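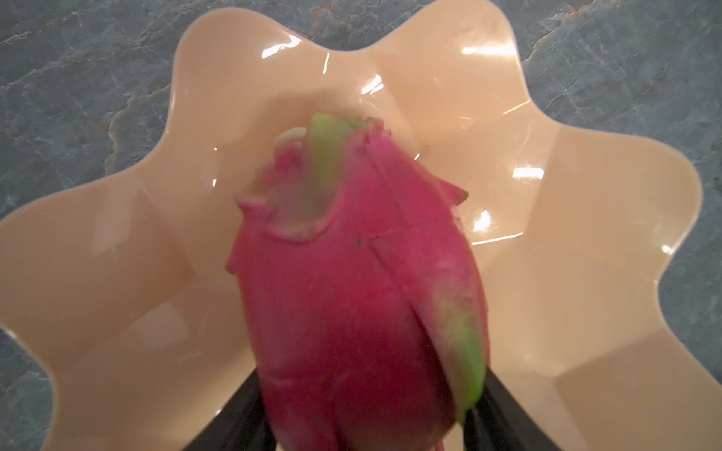
The Cuypers cell has sat on my bench at Stamton, our shared workshop, since September, and this weekend I finally got the arms to behave. The shaking was a loose bracket plate on the base rail. Four bolts, an evening lost.
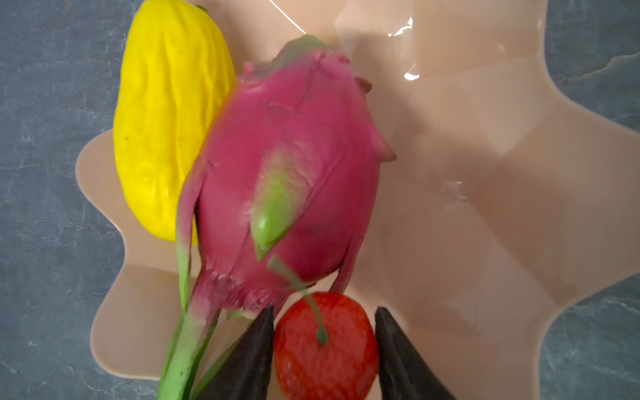 Grip force is the setting I have changed most. I started at 100 percent and came down to 95, and I will probably go lower. Toy fruit is a good test for this. The dragon fruit is big and has scales sticking out of it, while the red one next to it gives the fingers much less to close on, so a single value will not suit both. 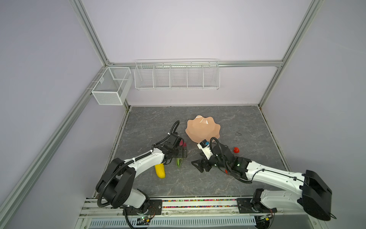
Cabling took longer than the frame did. My first harness was too short and pulled a connector out of the board. The new conduit is looped high over each wrist and held to the left arm with white zip ties, and the power lead now comes from Prastley. I still want a cover for the boards by the bases.
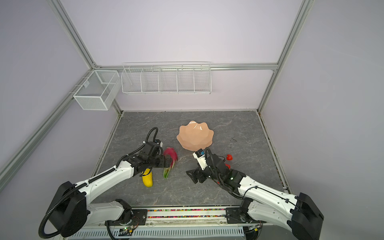
After that I want to log every pick to a file. Right now I write the failures in a notebook and lose track by the second page. The script is up to 1496 lines and needs splitting in 2 before I add anything else to it.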